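The free repair event has become the thing every town feels it ought to have, and I have been to enough of them to be tired of the speeches. You bring a toaster, a stranger takes the back off, and someone from the council tells you the throwaway age is ending. Then you go home, often with the same toaster in the same state.

I like fixing things. My objection is to the arithmetic. At the last one I went to, on a wet Saturday, the banner by the door promised 200 items saved a year. I asked what counted as saved. A lamp that needed a new bulb counted. So did a vacuum cleaner with a sock in the hose.

Meanwhile the makers carry on as before. My Zarno kettle is glued shut at the base. A replacement lid for it costs 20 dollars before shipping, and the whole kettle was 34 when I bought it. No amount of goodwill in a church basement changes that sum.
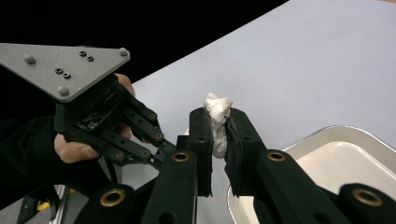

Ewan Semple wrote to me after I made a shorter version of this argument in September, saying that I had missed the point, that people who have once seen the inside of a kettle buy the next one differently. Maybe they do. I'd like to see some sign of it. I have seen the inside of several kettles, and I still bought the Zarno, which was on sale and looked nice.

He also says the events put pressure on manufacturers. Which ones? Turnari stopped selling belts for its older mixers, and as far as I can tell it has never heard from any of us.

What would move me is dull stuff – parts sold for a fixed number of years, screws where there is now glue, a price cap on a plastic lid. It makes a poor banner. I'd still trade every repair Saturday in the county for the lid.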